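Home Boxes Delivery FAQ Contact

Veg box FAQ

Quick answers, bit of a rush job, we update it when the same thing lands in the inbox too often. Last tidy-up was May.

How do I sign up?
Form on the Boxes page. Pick a size, pick a pick-up point or home delivery, done. First box comes the week after unless you join past noon on cut-off day, then it's the one after.

What sizes are there?
Small, medium, family. Small is fine for one person who cooks or two who mostly don't. Fruit bag is extra and can go with any size. 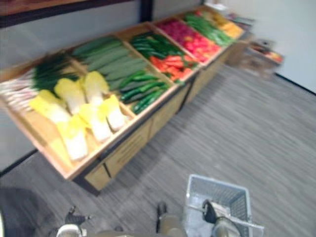
Trurketti Veg Box — Members' Help Desk

Can I choose what goes in?
Not item by item. You get a never-list with 4 slots on it. Put beetroot on there and you won't see beetroot. We swap in something else of the same sort of value, packer's choice. Please don't email asking for a fifth slot.

Where do you deliver?
All of Neria and the villages along the river road. Ekinci on alternate weeks for now. Anything past the bypass is pick-up only — sorry, the van can't do it and be back in time. Pick-up points are on the Delivery page with opening hours.

I missed my box, what now?
Pick-up points hold it till they close the next day. After that it goes to the food bank and we can't refund. Home delivery gets left where you told us. If you didn't tell us it goes by the front door, whatever the weather's doing.

How do I pause?
Log in, My Box, Pause. Needs doing before cut-off. You can pause as long as you like but after a long gap we might give you're slot to somebody on the waiting list. Leaving a message on the phone does not count as pausing. Neither does telling the driver. 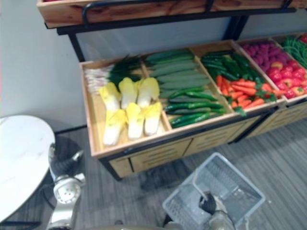 Same cut-off goes for changing size, changing address and adding a fruit bag. Noon. The order to the growers goes off straight after and it can't be pulled back.

Is it all organic?
Most of it. The Miment growers are certified, the smaller ones aren't but don't spray. Fruit from abroad is marked on the slip. If the slip doesn't say, ask.

Why is there mud on everything?
Keeps better. Potatoes and carrots especially. Wash as you use them, not all at once. Leafy stuff is different — rinse it, dry it properly, into a bag with a bit of kitchen paper.

How do I keep things fresh?
Tops off carrots as soon as you get home, they pull the water out of the root. Cucumbers don't want to be at the back of the fridge. Mangoes on the side till they give a little, then fridge. Onions and potatoes apart from each other. A whole napa cabbage lasts ages wrapped up, just peel off the outside.
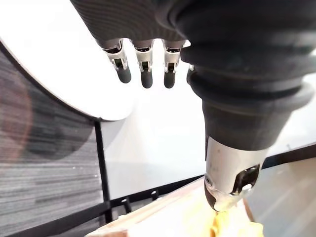
One member wrote in to say that limp carrots come back if you stand them in a jug of cold water overnight, and could we please put it on here in place of the soup recipe. Fair enough, soup recipe gone.

How much does it cost?
Prices are on the Boxes page, we don't repeat them here as we always forget to change one of them. No joining fee. Card is charged the morning after cut-off.

Is there a waiting list?
Sometimes. We pack 600 boxes a week and that is what the shed will take. Smalls come up quicker then families.

What about the crates?
Fold them flat, leave them out, driver takes them. We've got 2,000 of the things and still run short every autumn, so have a look in the garage please.

Can I visit the shop?
Yes, mornings. Loose fruit and veg only, weigh and pay at the till. Bring your own bags.

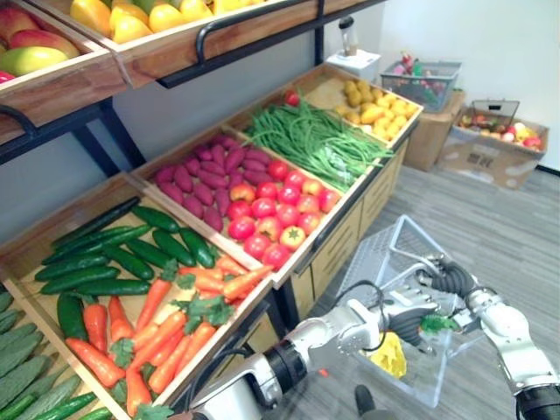
Mangoes and peppers on the top tier, cucumbers and carrots below.

Something was off in my box
Photo of it and your member number, same day if poss. We credit your account, no need to send anything back.

Do you do school or office orders?
Yes, fruit only. Use the Contact form and say how many people and which day suits. Long lead time in term time.

Still stuck? Contact form is quicker than the phone.

100 shares 4 comments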